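# plodach-gripper: budget notes and data card

Category: Hardware > Planning & Purchasing
4 min read

Notes on what it costs to collect tabletop data with hand-held grippers, what we bought, and what we're asking for in the next round.
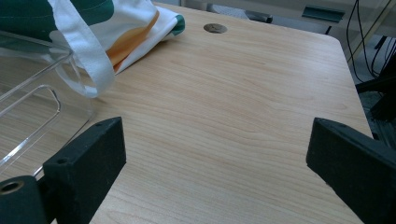 Myroslav Hordiienko read the first draft and asked why the finger pads were a line of their own when they cost less than lunch. Fair question! The pads wear, we order them again and again, and in the last budget they were buried under "misc," so we ran out with two months left to go. They get their own line now and I'm keeping it.

## What this repo is

Three things live in it: the demonstrations themselves (1,708 episodes, all of them on ordinary office tables), the parts list for the grippers, and the spreadsheet I use to work out what the next batch will cost. Most people come for the episodes. If you're about to ask your department for money, though, I'd start with the spreadsheet (`budget/plan.csv`), and please steal the column layout, I went through a lot of bad ones to get there.

## What we have

- 3 hand-held grippers, two in daily use and one as a spare
- black finger blocks, bought in pairs
- a box of spare screws, which I overbought badly (help yourself if you're in the building)
- storage drives, two sets, kept in separate rooms
- plastic bins, bags and other household stuff to work with

That last line is the one finance always queries. Objects are cheap one at a time and then you look up and you've spent real money on containers. We set a cap of 23 new objects per quarter and so far it has held, mostly thanks to people bringing things from home.

## What we're asking for

The request for next year comes to about 2,000 euros before shipping, and it splits like this:

1. **A fourth gripper.** Two people collecting plus one spare works fine until something breaks, and then the spare is in use and you have no spare. We lost most of February that way.
2. **Finger pads, full year.** See above. Ordered in one go, from Kütt, who give a better price on a bigger box.
3. **Cable management.** Boring, I know. Ustyna Moroz has been asking for it since she started and she's right.
4. **Drives.** We fill them faster than planned. Video is big!

Not on the list: a robot arm. I got quotes from Nolel and from Jastness and both were reasonable for what they were, but the arm is only the first invoice. You also need a mount, a controller, a safety review, training hours, and a corner of floor that you can't use for anything else. Vsevolod Pasichnyk wants to borrow time on the arm downstairs instead, and I think that's the way to go for a year – we can test policies there and spend our own money on collection.

## How to use the spreadsheet

Open `plan.csv` in whatever you like. Fill in the blue columns (hours per week, people, episodes per hour) and leave the rest alone. The defaults are ours and they're a bit optimistic on episodes per hour, because I measured them with Aníbal Muñoz, who is very fast. Knock a quarter off if your team is new.

Prices are net. I don't convert currencies in the sheet anymore, it made a mess of the totals.

## Known gaps

- Furniture is not costed. We use the tables we already have.
- Repair time is logged in hours, with no money attached. Jérémie Vasseur has a better method and I'll merge it when he sends me the file.
- The oldest episodes have no cost tags, so per-object figures only cover the newer part of the set.
- Shipping varies so much that I gave up and put in a flat amount – change it to match where you are.

## Changes

- Moved finger pads out of "misc"
- Added a column for lead time
- Removed the arm quotes (they had expired)

Corrections are welcome, open an issue and tell me which row you mean.

Related
- plodach-gripper: parts list and suppliers
- Labeling costs for short episodes
- Lease or buy? Notes on shared arms
- Storage planning for small labs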